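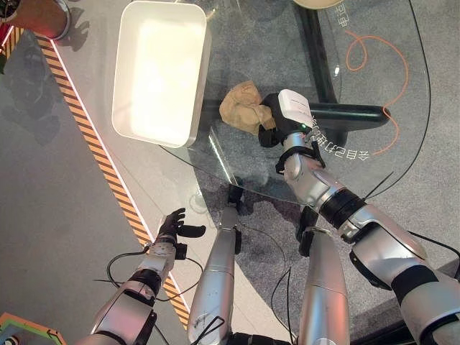 Der Tag der offenen Tür bei Rivusar begann um 10 Uhr in Halle 2, wo im vorderen Teil die Glastische stehen und im hinteren das Zubehör für Gastronomie und Pausenräume. Eine Führung mit festem Ablauf gab es nicht. Man bekam am Eingang einen Lageplan und konnte sich an den Stationen aufhalten, so lange man wollte.

Mich interessierte vor allem der Bereich Abräumen. Der Tisch dort gehört zur Serie Toledo: Klarglas, gerundete Kante, im Grundriss keine gerade Linie an der Vorderseite. Darauf ein weißes, rechteckiges Kunststofftablett mit gerundeten Ecken und dünnem, erhöhtem Rand, daneben eine zerknüllte hellbraune Papiertüte. Mehr braucht man nicht, um die üblichen Schwierigkeiten beim Abräumen durchzusprechen.

Rhodri Hopkin aus der Anwendungstechnik begann mit dem Tablett. Es läuft im Katalog unter Nonance und ist laut Datenblatt 412 mm lang. Der niedrige Rand erleichtert das Hinaufschieben flacher Gegenstände, hält aber ausgelaufene Flüssigkeit nur in kleiner Menge zurück. Auf Glas kommt die Reibung hinzu: Ein leeres Tablett verschiebt sich bei seitlichem Druck leicht, ein beladenes deutlich weniger. Rivusar bietet deshalb eine Variante mit Gummistreifen an der Unterseite an. Sie hinterlässt auf Klarglas allerdings Abrieb, wie Hopkin auf Nachfrage einräumte. Eine andere Gummimischung sei in Arbeit. 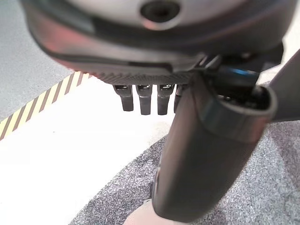 Ausführlicher wurde es bei den Tüten. Eine glatt gefaltete Papiertüte lässt sich stapeln und verhält sich vorhersehbar. Ist sie einmal zerknüllt, hat sie keine definierte Grifffläche mehr, federt nach dem Loslassen zurück und rollt auf einer glatten Platte ein Stück weiter. Hopkin empfiehlt, sie von oben zu fassen und vor dem Anheben leicht zusammenzudrücken. Von der Seite angeschoben, wandert sie über die gerundete Kante und liegt am Boden. Am Nebentisch durften die Besucher beides ausprobieren, und der Unterschied war schon beim ersten Versuch zu merken.

Eyvindur Egilsson, zuständig für das Glas, sprach anschließend über Reinigung und Licht. Weiße Teile auf Klarglas überstrahlen bei direkter Deckenbeleuchtung schnell, Ränder und Verschmutzungen sind dann schlecht zu erkennen. In den Pausenräumen eines Kunden wurde deshalb auf graue Tabletts umgestellt. Zum Reiniger Sendonent, der an der Station auslag, gab es eine Dosierkarte, aber keine Angaben zur Verträglichkeit mit den Gummistreifen. Die will Egilsson nachreichen.

Für das Glaslager war die Zeit knapp. Dort liegen Platten für 3 Tischgrößen senkrecht in Gestellen, mit Papierzwischenlagen - das Papier wird nach dem Auspacken gesammelt und als Füllmaterial im Versand weiterverwendet. Die Mindestabnahme beim Tablett liegt bei 200 Stück, Muster werden einzeln verschickt. Ich habe eines mit und eines ohne Gummistreifen bestellt.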